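Nalidside öffnet seine Gemeindeküche wieder für alle

Nach einer Pause von zwei Jahren kann man in Nalidside wieder gemeinsam zu Mittag essen. Der Verein Jendik hat die Küche im früheren Schulhaus übernommen und will sie zweimal in der Woche öffnen. Wer kommen möchte, muss sich nicht anmelden und auch nicht im Ort wohnen.

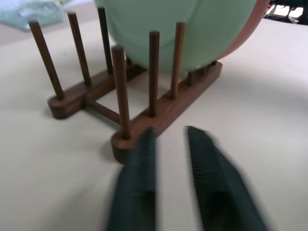 Nalidside, 6. August 2022

Die Küche war im Februar vor zwei Jahren geschlossen worden, nachdem der alte Mietvertrag ausgelaufen war. Danach gab es im Ort keinen Platz mehr, an dem man mittags eine warme Mahlzeit bekommen konnte, ausser man fuhr mit dem Bus nach Bulimum. Besonders für ältere Bewohner war dieser Weg zu lang, sagt Leonilde Valente, die Vorsitzende von Jendik. »Viele haben uns gefragt, wann es weitergeht. Wir konnten lange keine Antwort geben«, so Valente.

Die Gemeinde hat jetzt einem neuen Vertrag zugestimmt. Der Verein zahlt für die Räume eine kleine Miete und trägt die Kosten für Strom und Wasser selbst. Für grössere Reparaturen bleibt die Gemeinde zuständig. Über diesen Punkt wurde lange verhandelt, denn das Dach über dem Vorratsraum ist schon alt und muss wahrscheinlich noch vor dem Winter erneuert werden.

Gekocht wird von Amos Park und Maxine Rakena. Park hat früher in einer Betriebskantine in Bulimum gearbeitet, Rakena leitet die Kochkurse des Vereins. Auf dem Plan stehen am Anfang einfache Gerichte: Linsensuppe, Gemüseeintopf, Nudeln mit Tomaten und als Nachtisch Griess mit Kompott. Das Gemüse kommt zum grossen Teil vom Hof Ntuli, der auch die alte Küche schon beliefert hat. Einen festen Preis gibt es nicht. Am Eingang steht eine Kasse, und jeder gibt, was er kann.

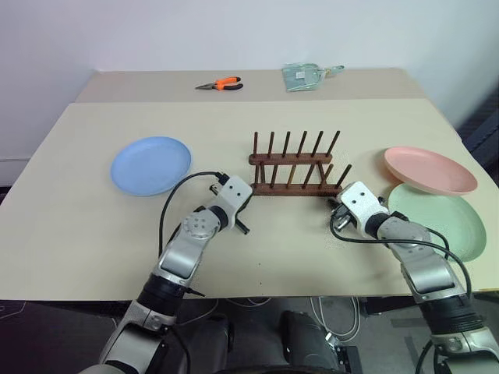 Teller und Abtropfgestell aus Holz auf dem vorderen Tisch.

Nach dem Essen wird zusammen abgewaschen, so wie es in Nalidside früher schon üblich war. Eine Spülmaschine ist vorerst nicht geplant. Der Verein möchte das Geld lieber für einen zweiten Herd sparen, weil der vorhandene für grosse Töpfe zu schmal ist.

Nicht alle im Ort waren von Anfang an für das Projekt. Dwayne Crenshaw, der gegenüber vom Schulhaus wohnt, hatte bei der Gemeinde wegen der Parkplätze nachgefragt. Man hat sich nun geeinigt, dass Lieferungen nur am Vormittag und nur über den Hof kommen. »Damit kann ich gut leben – und zum Essen komme ich auch einmal«, sagt Crenshaw.

An den übrigen Tagen können andere Gruppen die Räume benutzen. Wendell Wojcik von der Gemeindeverwaltung nimmt die Anfragen entgegen. Bis jetzt haben sich ein Nähkreis und eine Elterngruppe gemeldet, weitere Termine sind noch frei. Die Gruppen müssen die Küche sauber hinterlassen und den Schlüssel am gleichen Tag zurückbringen.

Wer beim Kochen oder beim Einkaufen mithelfen will, kann sich direkt bei Jendik melden. Gesucht wird vor allem jemand mit einem Auto, der das Gemüse am Morgen vom Hof abholt.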